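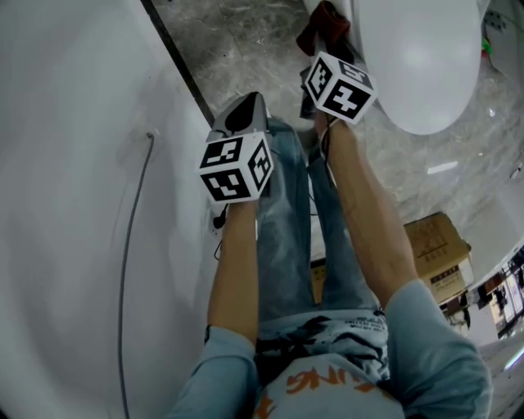

Housekeeping Skills 1
Unit 6: The Bathroom Floor
Handout, revised 5 April 2024

Read this before the practical. Bring it with you, along with the room card from Unit 5.

Why the floor comes last

Dust, hair and splashes all end up on the floor, so it is cleaned after everything above it. The order used in this course is:

Ceiling vent and light fittings
Mirror and shelves
Sink
Tub or shower
Toilet
Floor

Students who came from the Trirum program learned to do the toilet first and let the cleaner stand while they did the rest. You may keep putting the cleaner in first, but the wiping is still done in the order given here.

Clearing the floor

Nothing gets mopped until the floor is clear. Cloths, cardboard boxes, bath mats, scales, wastebaskets and spare rolls all have to come up. Take them out of the room. Do not stack them in the tub, which has just been cleaned, and do not put them on the toilet lid.

Cardboard needs special care in a bathroom. A box left on a damp floor takes up water from the bottom, and the base gives way when it is lifted. Slide one hand under a box before you pick it up. If it has a label or printing on it in any language, leave the label on and do not throw the box out, even when it looks empty. Ask the client. At the Rendovness apartments in January a carton of replacement tap parts went out with the recycling, and the cost came to $139.

Cloths found on the floor count as used. They go in the laundry bag. Dark red and other strong colors are washed separately the first time, and they are never laid wet on pale stone, where the dye can stain.

Cables and cords

Look for cables before you bring in water. Some run down the side of a cabinet or behind a toilet with a heated seat. Do not pull on a cable to get it out of the way, and do not spray it. Wipe with a cloth that has been wrung out hard. If a cable is loose, or if you don't know what it belongs to, write it on the room card and work around it.

Know the floor

Gray and white veined floors are common in newer bathrooms. The veining may be real marble, or it may be tile or vinyl printed to look like marble. You often can't tell by looking. Check the room card first. If it doesn't say, treat the floor as marble.

For marble, or anything that might be marble:
Use pH-neutral floor cleaner, mixed as on the bottle.
No vinegar, lemon, descaler or toilet cleaner.
No scouring powder and no rough pads.
Dry with a clean cloth when finished.

Acid dulls marble in minutes, and the mark can't be wiped off. It has to be polished out. The quote in our Zernolby case study was $1,089 for one bathroom, and the full claim came to $2,000 once the threshold was included.

Toilet cleaner is the usual cause. It drips from the brush on the way back to the holder. Hold the brush under the closed seat for a short while to drain, then carry it over the bucket.

Working method

1. Sweep or vacuum dry. Go behind the toilet and along the side of the tub, where hair collects.
2. Wipe the base of the toilet by hand, with the cloth kept for that job only.
3. Wipe the bottom edge of the tub panel or cabinet.
4. Mop from the far corner toward the door. Rinse the mop when the water looks gray.
5. Dry the floor, corners first.
6. Wait until it is fully dry before anything goes back.

White glossy surfaces show streaks, so look at them again from a low angle with the light on. Curved sides are the worst for this. Buff with a dry cloth and no product.

Putting things back

Return each item to the place where you found it. If a box was on the floor by the tub, it goes back there unless the client has asked for something else. Wet bottoms get dried first.

For the practical

You will work in pairs, one cleaning and one keeping the room card, and then switch. Wear shoes with a closed toe. Read the Nguyen checklist, both sides, and mark any line you don't understand. Room cards are handed in at the end of the session with both sets of initials.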